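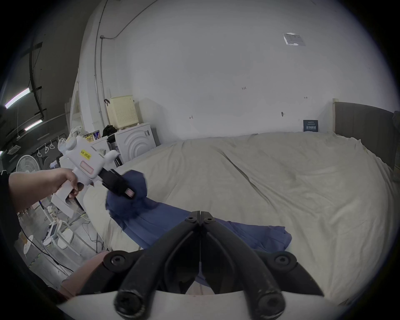

Washing machine in the bedroom: how do I stop folding on the bed?

Posted by Hawi Zeleke, 4/16/19

My washer lives next to my bed. It wasn't my idea, the hookup was there when I rented the place. Everything gets sorted and folded on the mattress, so by night the sheet looks like I already slept in it, badly. Beige hides nothing. Is there a better system, or do I just accept my fate?

Burasis

Get a table.

Dristix

"Get a table" is fine if you have somewhere to put one. I had the same setup for 3 years. Keep an old flat sheet on top of the washer, throw it over the bed before you fold, then shake it out and put it back. Your good sheet still needs a tug at the corners, but that's a ten-second job. Do the dark stuff first, it sheds the most lint. And fold in the morning, or you'll end up sleeping beside a pile of towels. I speak from experience.

Woldemariam

I iron mine. Takes around 98 minutes with the pillowcases. My wife says this isn't an answer.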